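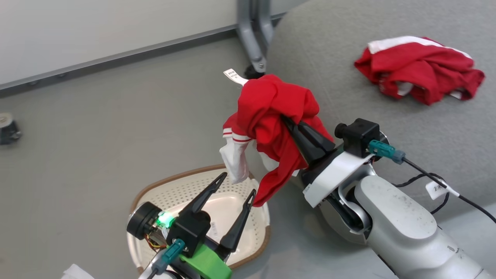 Fig. 2: Red garment with white trim, care label showing.

Section 2. Setting up your first story in Jotard

Do this after install, before you paste anything in. Takes a few minutes. If you're coming over from Cindix, read the caution after step 6 first.

1. Open Jotard. Pick New, then Long Fiction. Short Fiction works too but no chapter list, and you can't switch later without an export.

2. Give it a working title. Anything. "Lake thing" is fine. It shows in the header of every printed page until you change it under Story > Title.

3. Set the language. Canadian and Australian English are separate in the menu, scroll down. Spellcheck will still flag "storey" now and then. Add it to your dictionary.

4. Choose a point of view: first, close third, roaming third. Only affects the Slip Checker, which underlines places where your narrator knows something they shouldn't. It's fussy in first person. Turn it down to Low for comic stuff, or it'll underline half your jokes.

5. Make your cast list. Cast > Add. Name, nickname, one line of notes. Nicknames matter, the checker treats them as the same person. Accents are kept as typed, so a surname like Đồng stays Đồng in the list and in the printout.

Note: sorting is another matter. Đồng files after Z in the cast list, not under D. To fix, put a plain "Dong" in the Sort As box. Leave the Name box alone.

6. Bring in your draft. File > Bring In. Plain text or rich text only. Jotard splits chapters wherever it finds the word Chapter on it's own line. If you use numbers only, tick Split On Numbers.

CAUTION: Cindix files come in with comments mixed into the story text. Strip the comments in Cindix first, save a copy, bring in the copy. There is no undo on a bring-in.

7. Check the chapter list down the left side. Missing chapters are nearly always a heading with a trailing space. Click the chapter before, find the heading, delete the space, hit Re-split.

8. Set your scene break. Default is a blank line. Most people want a centred mark. Story > Breaks > Mark, type whatever you like, up to 2 characters.

9. Turn on backups. Off by default, sorry. Settings > Backups > After Every Session. Pick a folder that isn't the story folder.

Linking to Pustora (optional)

Pustora is the reader side. Your test readers see chapters there and leave margin notes, the notes come back into Jotard. Skip this if you have no readers yet.

1. In Jotard: Share > Pustora > Get Code.

2. In Pustora: My Shelf > Add Story, paste the code. It's case sensitive.

3. Tick the chapters you want seen. Nothing is ticked to start.

4. Send readers the shelf link, not the code. Anyone with the code can edit.

Note: margin notes arrive when you reopen the story. They won't pop up while your typing. Colour is set per reader, change it under Share > Readers.

CAUTION: un-ticking a chapter removes the notes on it as well. Save them out first with Share > Keep Notes.

Page and length settings

Word goal is per session, not per day. Two sessions, two goals.

The page count at the bottom is a paperback guess. If it says 272 and your printout comes to 170, nothing is broken. Printouts use the big page. Change the guess under Story > Page Size.

Long chapters scroll slow on older machines. Split them, or turn off Live Count.

If the app won't open the story

Close Pustora, try again.
Still no? Rename the lock file in the story folder, the one ending in .lk
Still no? Open last backup from step 9. Copy it out first, don't work inside the backup folder.

Printing and submission layouts are in Section 3.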